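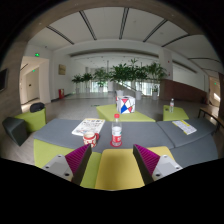

2 min read

Flerska opens padded lounge at Burisier library

Flerska, the maker of soft furniture for public buildings, has fitted out a new lounge on the ground floor of the Burisier library. It opens to visitors on 22/08/2020.

The lounge uses pieces from the company's Purar range. Low seats in yellow and lime green are grouped with long padded sections in slate grey, which can be used as a table for drinks, magazines and leaflets. Red coasters are supplied for mugs and bottles.

The order came to 36 pieces and took 14 days to deliver and set out. No fixings go into the floor, so staff can move the sections apart for talks and children's mornings and push them back together afterwards.

The covers were made by Tikkanen, which has worked with Flerska on the Purar range from the start. They wipe clean with a damp cloth and mild soap. Each one can be taken off and replaced separately if it gets torn or stained.

"The library wanted a place where people could put a drink down and read for an hour," said a spokesperson for Flerska. "The old room had hard chairs and one small table by the door."

The lounge is open during normal library hours and does not need to be booked. Drinks are allowed, but hot food is not.

Flerska has now made 4000 Purar pieces, 2000 of them for libraries and schools. Fabric samples and a price list can be requested from the company's sales office.

14 shares | 0 comments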